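Home Shoes Packs Poles Race Kit Contact

Hulico Vest 5 by Nuvura

If you run hills, you know the trouble with most packs: they're fine on the climb and then they slap you silly all the way down. The Vest 5 just sits there! It holds 5 liters, and even stuffed with a jacket, hat, gloves and map it stays close to your back.
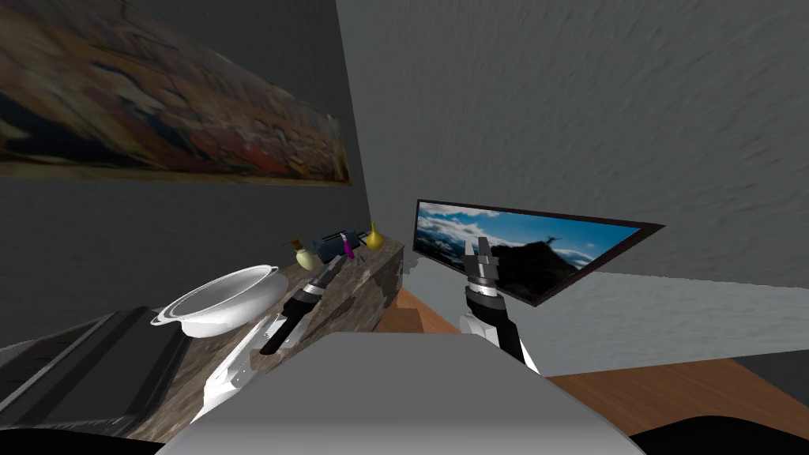
The two front pockets take 600 ml soft flasks, and they're angled so you can drink without pulling them out (a small thing, but I love it on a long ridge). There's a whistle on the left strap and a stretchy pouch behind for the wet shell you don't want near your dry layer.

Catarina Frade wore hers for nearly a whole season of fell races before the chest clip needed swapping, and the spare clips fit all the older Hulico vests too.
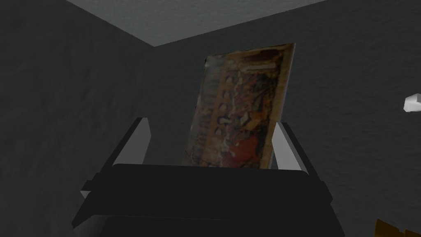 Fit matters more than anything with a running vest. It comes in 4 sizes, and you should measure around your ribs with your race top on, then go down if you're between two. The back panel is flat and a little stiff, so a folded map stands upright in it, much like the flat rectangular piece held up between the black gripper's fingers, and you can get at it without taking the vest off. Pull the side cords snug once it's loaded, jog up and down a few steps, then pull them again.

The Privar version is the same vest with pole loops, and the loops really do hold on rough ground. Jiang poles fit them nicely when folded. 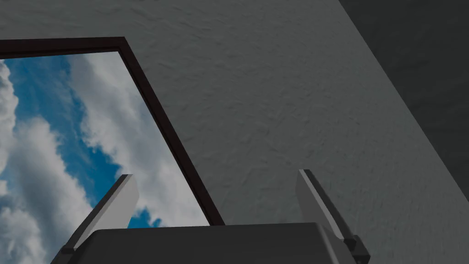
Wash it by hand in cool water and hang it up to dry. Flasks are sold separately. New stock comes in May, in gray and a very cheerful orange.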